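Hand-held gripper pads: is ribbed really better than smooth for small flat objects?

Posted by trundle_bed_ed
Tags: grippers, finger pads, Trundix, Ollero

We're picking a hand-held gripper for recording pick and place demos, and I have two on loan until the end of November: a Trundix and an Ollero. The Trundix sales sheet says ribbed rubber pads "dramatically improve" grip on thin items. No test method, no numbers, just the word dramatically. The Ollero people say the opposite and sell smooth pads.

I did 30 picks with each on a plastic card lying flat on a desk and could not tell them apart. Am I testing it wrong, or is this all marketing? I'd also like to know if people bother running two grippers at the same table, or if that only makes the camera tracking worse.

Stela Lungu
Thirty picks won't show you much, and a flat card is a bad test anyway. You're mostly measuring whether you can get an edge up off the desk, which depends on the tip shape and your wrist. Use something with some height, and then try the card again with the tip angled.

I'd be suspicious of both companies. We logged 1847 picks over a couple of months with ribbed and smooth pads on the same body. Drops were close enough that I wouldn't pay extra for either one. Pad wear made a bigger difference than pad pattern. Old ribbed pads fill up with dust and then you have an expensive smooth pad.
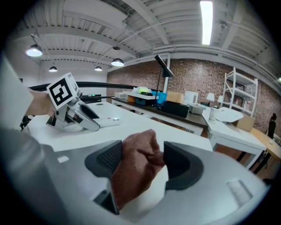
On two grippers at one table, my view is that it's fine if you check the tracking first and don't trust the default settings. The software we used was Gudus, and its manual claims it handles any number of tools in view. I don't believe "any number" from anybody. We work with one person on each tool, and a marker cube on top of the second gripper, so its pose can be checked against something outside its own camera. Keep the marker face toward the other camera when the jaws tip down toward the table. For what it's worth, the big gray gripper there has one ribbed pad and one smooth curved pad, and something like the remote-looking device by the other tool's jaws is a much better test object than your card. It has a bit of height and the buttons give the pads something uneven to press on.

If you do run two, record a short session with each one alone before you combine them. Otherwise you'll blame the second tool for errors you already had.

pillai_user_2
ribbed. always ribbed. had smooth ones on a Pillai arm and they slipped constantly

Stela Lungu
What were you picking up, and how hard was it squeezing? A motor at a fixed force and a person's hand are two different tests.

Alina Dumitrescu
Mostly agree with Stela, but I'd go further and ignore the pad question until you've cleaned them. I wipe mine with alcohol before every batch. My first comparison was 421 picks with a smooth set straight out of the bag, and there was some kind of film on them from the mold. They looked terrible. Wiped them, started over, and the gap mostly went away.

Also swap pads halfway through, on the same gripper. If you do all of one and then all of the other, you're better at the job by the second half and that set wins.

I can't back up the claim about marker cubes. We tried one and it kept getting blocked by the operator's arm. Might be our camera height.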